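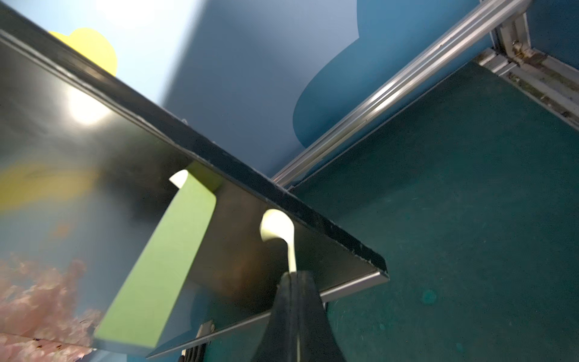 Hostutura Test Bench, April

Ticket 129: Gripper comparison, thin strip handling at monitor edge
Reported by: Stestamico Automation Support
Component: end effectors, wrist cameras
Priority: normal
Status: open, awaiting parts

Summary
The Major finger set closes fully on paper and tape strips but releases them unreliably. The Fuden finger set was requested for comparison under the same program. Both sets use the same controller and the same approach path to the monitor.

Environment
Controller firmware is unchanged from the previous ticket. Closing force is limited to 14 newtons. The wrist camera runs at fixed exposure. The glossy panel returns strong glare from the overhead light, and the strip detector has reported false edges in that area.

Log entry 1
With the Major set, the strip remained attached to one finger after the open command in 69 of 400 cycles. Cleaning the contact faces with alcohol reduced the fault for a short period only. No fault code was raised by the controller.

Log entry 2
Camera pose was changed so that both fingertips stay in view while the gripper is open. White strips near the corner of the panel can be told apart at this distance. Detection is weaker where pink blossoms are mirrored in the dark surface.
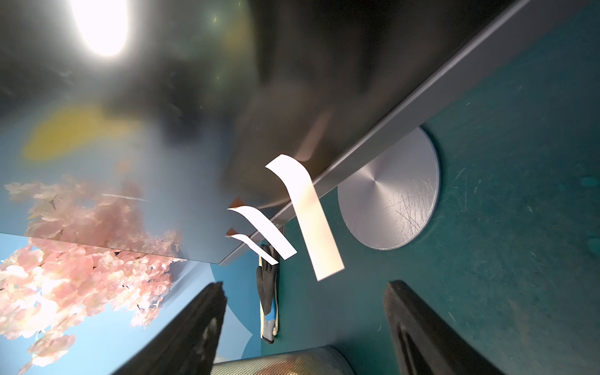 Log entry 3
The requester asked whether a side view would help separate gripper faults from arm positioning faults. A second camera view was approved. The side view takes in the peach tape on the lower edge of the AOC monitor as well as both fingers, and it is to be used whenever a release fault is recorded.

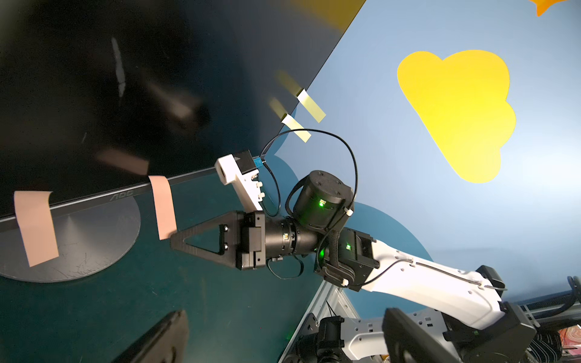
Positioning error at the wrist was checked before each block of cycles and stayed within the accepted limit. The arm is therefore not considered the source of the fault at this time.

Requested action
1. Supply one spare pair of contact pads for the Major set.
2. Repeat the full 400 cycles with the Fuden set at the same closing force.
3. Attach controller logs from both runs to this ticket.

The ticket will remain open until the second run has been reviewed.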